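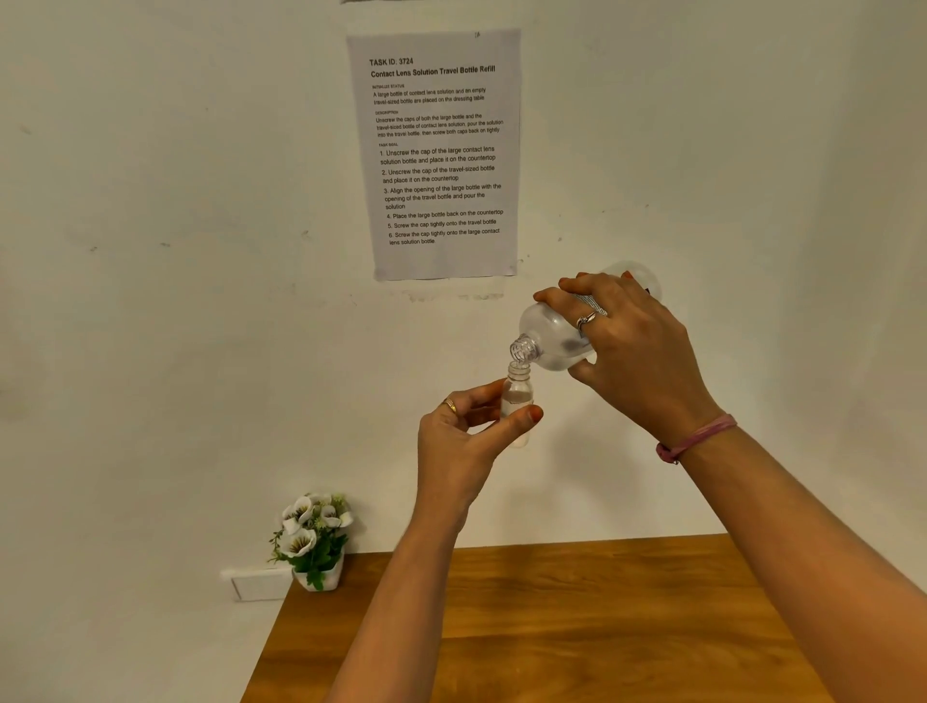 Figura 3. Trasvase de solución para lentes de contacto a un envase de viaje. Hoja de tarea fijada a la pared.

3.2 Trasvase manual entre envases de boca roscada

El trasvase se analizó como una actividad doméstica corta, con dos recipientes y dos tapones. La hoja fija seis pasos: los dos tapones fuera y sobre la encimera, alinear bocas y verter, dejar el envase grande, cerrar el pequeño y por último el grande. Sin embudo en el protocolo. Del conjunto Zandico se retuvieron 746 ejecuciones; tras descartar las incompletas quedaron 720, todas anotadas con el esquema de Umivberg (8 etiquetas, ver sección 2). El orden de cierre no se penalizó – varias personas lo invierten y el resultado es el mismo.

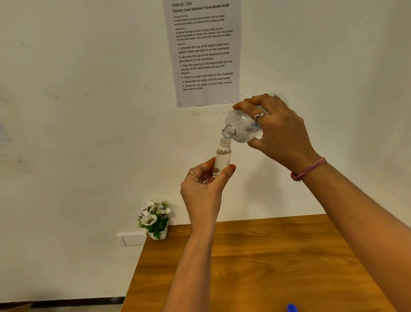
La fase de vertido concentra casi toda la dificultad. El envase grande, de 300 ml en nuestra serie, obliga a sujetar peso e inclinación a la vez, y el pequeño apenas ofrece superficie de apoyo. De ahí el agarre que codificamos como «superior»: la mano derecha toma la botella grande desde arriba y la izquierda mantiene vertical el envase de viaje, entre el pulgar y los dedos, justo debajo de la boca que vierte. Agarre lateral, menos frecuente. El nivel de llenado no lo fija la hoja, asi que se anotó aparte – vacío, parcial, lleno – y sólo al final del vertido. En Deltthorpe se usó una escala continua, no comparable con la nuestra. Los derrames se tratan en 3.4, junto con los datos de de Kaijage.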